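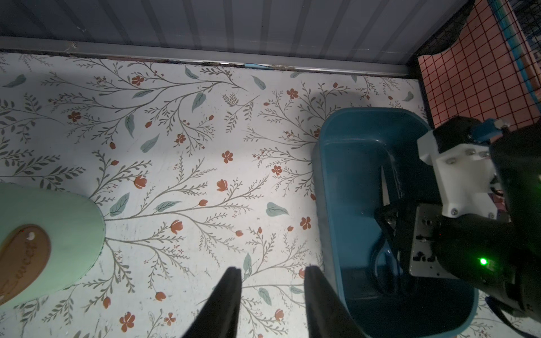
Let the robot feel your hands

I've spent most of October teaching two robot arms to tidy a craft table, and I've come down firmly on one side of an argument we keep having at Hukdale. If you want a robot to learn a fiddly job, get a person to drive it through the job. Don't sit there typing positions!

Take scissors in a tub. Sounds like nothing, right? But the loops lie flat, the tub has walls, and you've got a second arm to keep out of the way. My colleague Dayana Quintero wrote a lovely script for it once, and I still think the script was harder to fix than it was to write. With the remote handles I just reach in, have a bad go at it, back off and try again - and all that dithering gets recorded too, which I reckon is the good stuff.

Doaa Ezzat disagrees with me. She says 40 careful runs beat 2000 sloppy ones, and that I drive like I'm late for a ferry. Fair enough (I do get tired after 3 or so in a row). But careful people tend to do it the same way every time, and then you shift the tub a few centimetres and the poor thing is lost.

So my vote is for more drivers. Hand the controls to the new person, the left-hander, somebody's dad. Let them be clumsy for a morning, and keep the recordings, even the ones that make you wince.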